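Accueil | Annonces | Bénévolat | Contact

Cherchons participants - tri et rangement d'objets de table, atelier Oda, Zurkstead

On cherche jusqu'à 20 personnes pour les séances de décembre. Pas d'expérience demandée. Travail assis ou debout, au choix. Séances courtes, pause café comprise. Indemnité 28 euros la séance, versée sur place.

Le principe : une table blanche, quelques affaires de cuisine et de pique-nique, à ranger comme vous le feriez chez vous. On note l'ordre choisi et les hésitations. C'est tout.
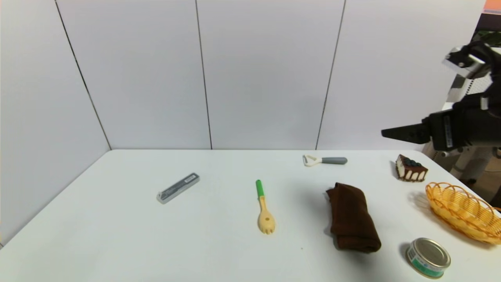
Étui gris, couvert combiné, éplucheur, torchon brun, part de gâteau factice.

Profil : adultes, à l'aise en français, disponibles pour deux séances mini. Gauchers très bienvenus, on en manque. Les gens qui rangent mal aussi - vraiment.

Côté textile, on demande de plier ou de mettre en boule, selon votre habitude. Pas de consigne, pas de modele à suivre. Merci de ne pas demander à la personne d'à côté comment elle fait. 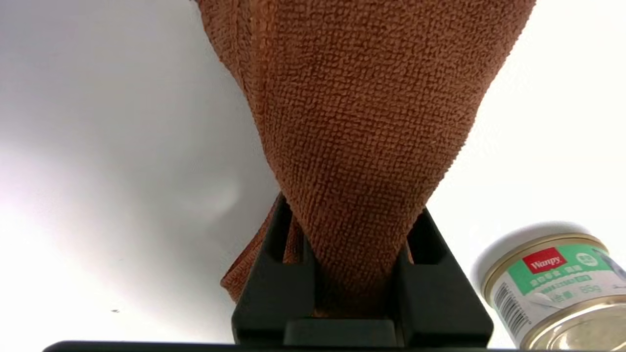

Agnes Rustad : j'ai fait les séances du printemps, prévoyez des manches courtes et pas de bagues, les boucles du tissu accrochent. Et je plie toujours en trois, on ne m'a rien dit.

Deuxième partie, le panier. Tout ne va pas forcément dedans, à vous de décider ce qui reste sur la table. Les conserves sont fermées, on ne les ouvre pas. Rien à manger dans le lot, le gâteau est un jouet. 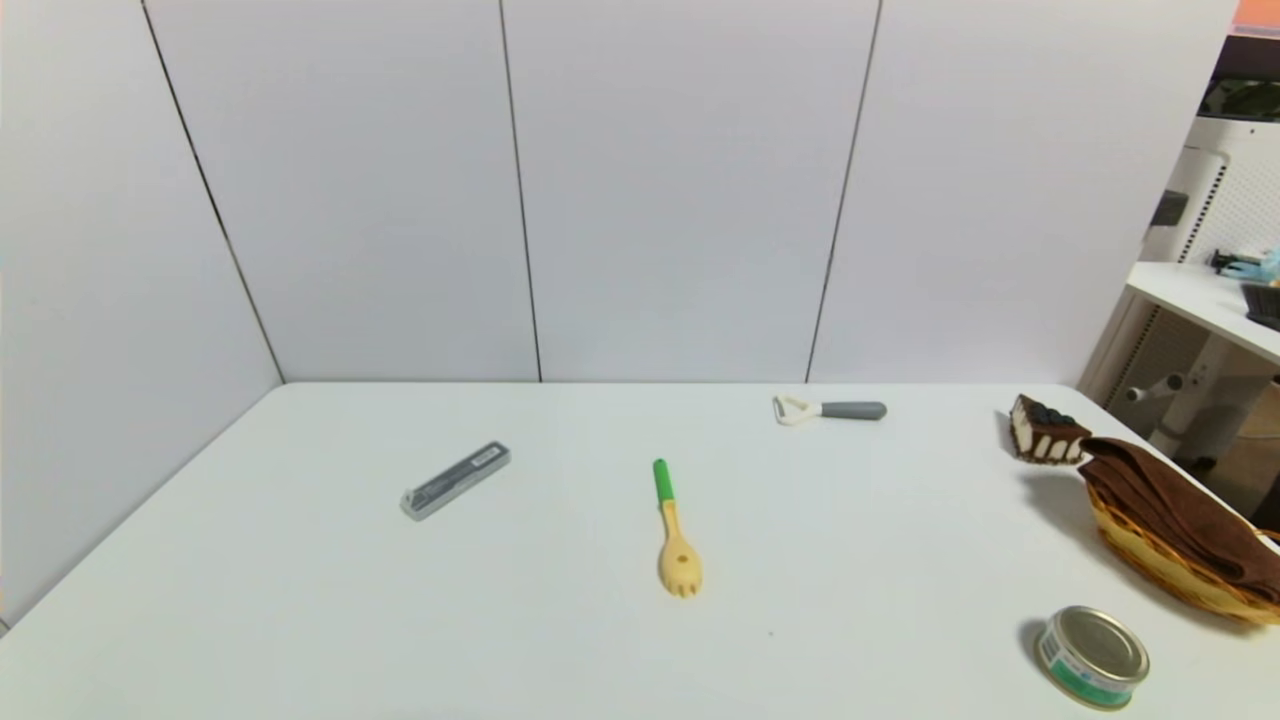
Kane Treloar demande si on peut venir à deux et ranger ensemble. Oui pour la seconde séance, non pour la premiere. Inscrivez-vous chacun de votre côté en indiquant l'autre nom.

Pour candidater : un mot à Sverre Lundgren, à l'accueil de l'atelier, avec vos disponibilités et main droite ou gauche. Réponse sous 9 jours. Escalier à l'entrée, prévenez-nous si besoin de passer par la cour.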